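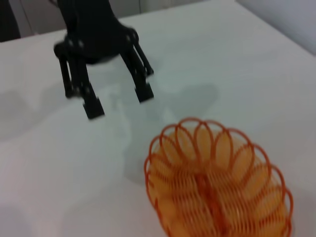
Do we have to book the ferry before we pay for the huts at Zurkmont? Huts first, then ferry. The ferry people will hold seats without a card till the end of March, the huts won't.

OK so that's the one everybody wrote me about. Rest of it below, sorry for the mess, typing this between two other things.

Dragica Yordanov wrote:
> Hi all, before I send any money can somebody tell me
> 1. which route we are walking, the Trenberg side or the
> Gritedstead side, because the last two mails disagree
> 2. how many nights
> 3. is the deposit per person or per hut
> 4. do we eat at Tăng on the first evening or cook
> I can bring the big stove again but I am not carrying it
> up the Trenberg side, my knees still remember.
> Dragica

1. Gritedstead side. The mail saying Trenberg was mine from before I looked at the path notices. The upper path is closed at the stream crossing, footbridge is out, no date for it. So Gritedstead, 7 miles the first day and mostly flat until the last bit. If the bridge gets fixed we can talk again but please dont plan on it.

2. Four nights. Two in the lower huts, two in the upper. I know some of you wanted five, the upper ones are taken after that.

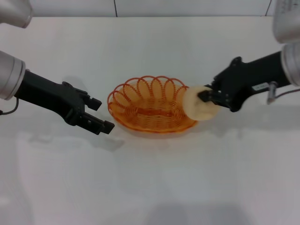
3. Per hut. Deposit for all of them together is 800, and I've put it on my card already so nobody loses a bunk. Pay me back whenever, just put your name in the note, last year I had three transfers with nothing on them and spent an evening guessing.

4. Tăng, yes. Table is in my name for 7 in the evening. They can do 33 people in the back room and we are nowhere near that so late sign-ups are fine. Tell me about allergies now and not at the table.

Stove: Dragica please do bring it. Lower huts have gas rings but one of them was dead last time and the other took forever to boil anything. Whoever walks with her takes a turn carrying, its not that heavy once the pot is out.

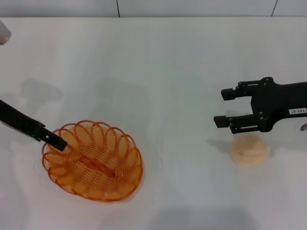
Other stuff. Sheets are not included, sleeping bag or liner. Water at the lower huts is fine from the tap, at the upper ones boil it. Phone signal stops after the quarry so send your "arrived" messages before that. Dogs ok in the lower huts only, so if you're bringing yours write me off list and we'll work something out.

Rides: I have two seats going up, none coming back. Leaving 6:30 am, from the usual parking lot, the one behind the bakery. Anyone driving back with space please reply to the list and not just to me, I will loose it.

Need final names by the end of the month.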